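# Cuaderno de casa

15 de diciembre de 2018. Armario del dormitorio, segunda revisión del plegado. 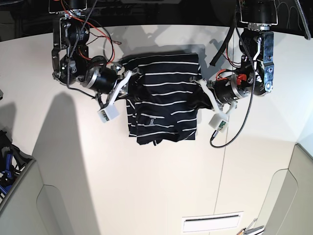 R. Dal Bello

Prenda de rayas, azul muy oscuro, casi negro, con raya blanca fina. Queda un paquete más o menos rectangular. El canto superior sale bastante recto; el inferior, irregular, con un pico de tela oscura que asoma hacia el centro. Anoto el defecto y no lo corrijo, porque quiero compararlo con los siguientes.

La raya horizontal es útil como referencia. En la capa de arriba las líneas superiores van casi paralelas al canto. Más abajo se curvan y se rompen en cuanto hay arruga, y en la esquina inferior derecha el pliegue entra en diagonal y los tramos quedan desfasados. Con una prenda lisa no habría anotado nada de esto. A la izquierda asoma una franja estrecha de la capa de debajo y sus rayas no casan con las de encima. Medir esa franja con regla no me parece necesario; a ojo se aprecia el desfase.

Método vigente desde julio, copiado de la hoja que venía con los cajones Skolta:

1. Extender sobre superficie clara y alisar desde el centro hacia los lados.
2. Doblar los laterales hacia dentro.
3. Doblar a lo largo en 3 partes, sin apretar el canto.
4. Girar el paquete y comprobar los cuatro lados.

El paso 2 es el que da problemas. Un lateral que entra torcido un centímetro arrastra el error a todo lo demás, y al llegar al paso 4 ya no se arregla tirando de las esquinas. Hay que deshacer. He probado a tirar y lo único que se consigue es pasar la arruga de un lado a otro.

Ancho útil del cajón: 31 cm. Los paquetes que superan esa medida se comban contra la pared y pierden el canto en dos o tres días. Sigo con la plantilla de cartón, que ya tiene las puntas blandas. Pendiente cortar otra, esta vez de cartón gris de 2 mm, que en la papelería Mulley venden por hojas sueltas. La anterior salió de una caja y se doblaba por la acanaladura.

Sobre el orden dentro del cajón. Hasta ahora guardaba en horizontal, una prenda encima de otra. Inconvenientes comprobados: para sacar la tercera hay que levantar dos, y al devolverlas se desplazan. En vertical se ven todos los lomos, pero el paquete tiene que sostenerse solo y los de punto fino no se sostienen. Solución provisional: rayas y punto grueso en vertical, delante; punto fino en horizontal, detrás. Las camisas siguen en percha. No pienso doblar camisas.

La etiqueta impresa ha quedado a la vista, en la parte baja izquierda de la capa superior, entre dos rayas. Me conviene que todas caigan en el mismo sitio para localizarlas sin abrir el paquete, aunque depende de por dónde se empiece el doblez. Anotar el sentido de partida en la próxima tanda.

Lavado. El programa corto deja la ropa oscura con pelusa blanca y obliga a pasar el rodillo antes de doblar. Probaré con las prendas del revés y el tambor a media carga. El detergente líquido de la droguería de Jillov se termina esta semana; comprar el mismo, envase grande. El centrifugado lo bajé en julio y no pienso volver a subirlo: las arrugas marcadas en la zona baja de las prendas de rayas han disminuido, y el secado se alarga una noche, cosa que en esta casa no molesta.

Perchas: sobran. Retiro las de alambre y conservo las de hombro ancho. La barra del armario aguanta el peso, pero el soporte derecho tiene holgura y el tornillo gira en vacío. Taco nuevo, o rellenar el agujero con palillo y cola. Lo segundo ya lo hice en la puerta del baño y ha durado.

Naftalina descartada por el olor. Dejo los bloques de cedro, lijados por las dos caras mayores. En el paquete decía que conviene repetirlo cada 100 días, periodo que me parece arbitrario; lo haré con el cambio de temporada.

Pendiente:

- Plantilla nueva.
- Repetir la prenda de rayas empezando por el lateral izquierdo.
- Meter el pico inferior antes del último doblez.
- Soporte de la barra.
- Detergente.
- Decidir qué hago con las dos mantas del altillo, que no caben en la funda y llevan desde el verano atadas con cordel.

Por la tarde, cajón de abajo. Calcetines sin novedad. Faltan los grises gruesos; miraré en la bolsa de deporte.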